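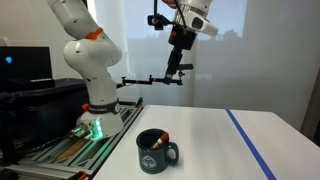
Vova asked at the last club night whether we are entering Brendell again this year, and whether a beginner could still join in time. Yes to both, though the entry form has to go in before the end of term.

30 January 2022

The task for our class is called Zanudon. Each team gets a mug with a paintbrush standing in it, and the arm has to lift the brush out, carry it over a line and put it down without tipping the mug. There are 100 points for a clean run, and two more if you finish inside the time limit, so 102 is the most you can get. Our program is called Dagdag, after the noise an earlier gripper used to make.

We started on it in August and the log is now up to run 681. Most of the early ones failed at the grasp. The handle leans at an angle, and we were coming straight down on it. Tilting the wrist first helped a lot - it also made the path planning slower, which we have not fixed.

Jobs for the next session:

Redo the table calibration
Move the grasp point lower on the handle
Try a lighter brush
Write up the safety sheet, which is overdue

If you are new, bring a laptop and read the wiki page on coordinate frames beforehand.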